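Office Facilities Coordinator (part-time)

Vikell manages shared workspace in a converted mill building, 3,266 square meters over two floors. We need a coordinator for the Costache wing, which has 376 desks and three meeting areas.

Duties
Schedule room bookings and publish the weekly sheet
Log faults and assign them to contractors
Order consumables through the Cuvcombe portal
Check furniture, boards and lighting against the inventory
Issue and cancel door passes

Requirements
Two years in facilities or office administration
Working knowledge of spreadsheets
Able to lift boxes of paper and climb a stepladder
A basic electrical safety certificate is useful - training can be given

Terms
Fixed contract from August, with a possible extension. Core hours start at 8 a.m. Travel between floors is by stairs or freight lift.
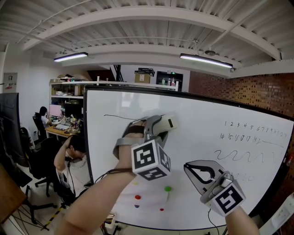

Black-framed whiteboard, office room.

To apply, send a resume and a one-page cover letter to the Vikell office. Quote reference Costache 2. Incomplete applications are not processed.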